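3.2 Part-used drinks and the shared table

The second group of items concerns drinks that had been opened and left on shared tables. Earlier work at the Stokley site treated a bottle as either full or empty, and the contents of part-used bottles were not recorded. Suwannarat's review of the Stokley returns suggested that this understated the volume of liquid entering the mixed waste, as a closed bottle with drink remaining in it was logged in the same way as a drained one. For the present study we therefore recorded the fill level of every transparent bottle by eye, to the nearest quarter of its height, with the cap left in place.

Tables at Plerkcombe were surveyed over 3 weeks in January. In total 91 tables were included. Each entry lists the drink containers first, then any other small articles on the same surface, such as cards, coasters and cases. Seating was noted only where it stood next to the table. Opaque containers were entered as empty only if the inside could be seen. Figure 2 gives a typical entry with both kinds of container. 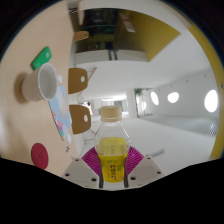

Figure 2. Capped clear bottle of yellow drink, filled to roughly the midpoint, with an empty white paper cup, an illustrated card and a round red coaster on the table.

The bottle in Figure 2 was coded as half full and the paper cup as empty. The label carries Japanese characters, but label text was not used in the coding, and drinks were grouped by colour and container only. The red coaster was entered as an accessory. Cards were entered under "other", whatever their subject, following the Somboon scheme.

Two difficulties arose with this method. Pale drinks in clear bottles were hard to judge against light surfaces, and the two coders disagreed on these more often than on strongly coloured ones. Paper cups raised a separate problem when upright, as a small amount of liquid at the bottom could be missed from a seated position. Such cups were coded as unknown and left out of the volume estimates in Section 4.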